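Ticket 224 – Spice prep cell, Jedirside kitchen
Opened by: Panagiotis Hodžić
Opened: 11 November 2021
Status: Open, waiting on Bruteo
Priority: 3

Problem
Cell stops with "grip width out of range" when handling powder glasses. Operator has to clear the fault at the panel and restart the step. 11 stops on the early shift, 6 on the late shift. No stops logged on the bottle station.

Checked so far
Air pressure and cable seating OK. Width calibration repeated with the Brutach routine, no change. Fault follows the powder recipe to the second arm, so a single bad sensor is unlikely.

Residue collects on the finger tops during powder work. The cleaning step was on the prep staff's sheet before the cell went in and was dropped when the sheet was rewritten. It has no owner at present. 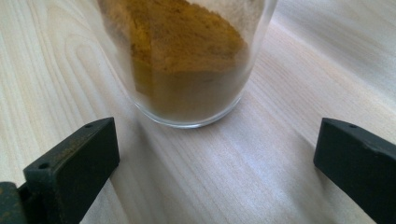 Wipe-down added back at each recipe change, dry cloth only. Late shift reports fewer stops but did not write down the number, so this is not confirmed.

Staffing note
Prep staff were told the cell would free them for packing. With the current stops, one person stays within reach of the panel and packing runs short. Radulović has asked that the packing target be left alone until this ticket closes. Agreed – target review moved to December.

Next
Bruteo to send the width limits for the powder recipe.
Both shifts to log every stop with time and recipe name.
Do not widen the limits locally.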